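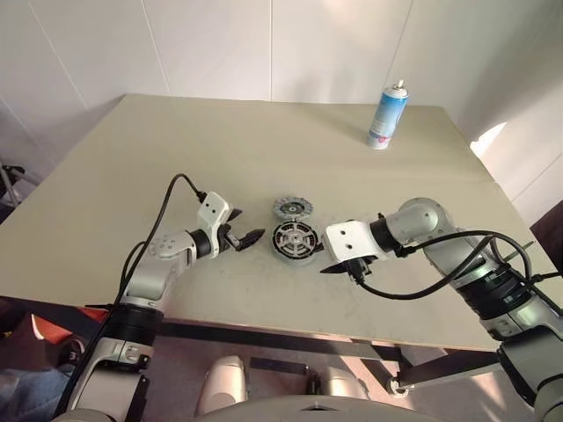
Two robot arms extend toward a pair of small gray mechanical parts on a beige tabletop.

Dasteo Releases Update to Jarby Video Editor

Dasteo has released a new version of Jarby, its editing program for broadcast and independent production. The update became available to license holders on Thursday and adds a revised color panel, background rendering and support for shared project folders.

Editors working from the same folder may now open separate sequences at the same time. A sequence in use is locked to other members of the team until it is closed, and changes are recorded in a project log that administrators may export.

"Our customers asked for a dependable way to divide long projects among several editors," said Tsion Assefa, product director at Dasteo. "Shared folders were the most frequent request we received in the past year."

The release also addresses audio drift in long multicamera sequences. According to the company, 2,708 clips were used in testing the correction before release.

Projects saved in the new version cannot be opened in earlier ones. Dasteo advises customers to keep a copy of active projects before installing. The update is provided at no charge to current license holders. A version for the Dasik subtitle tool is scheduled for July.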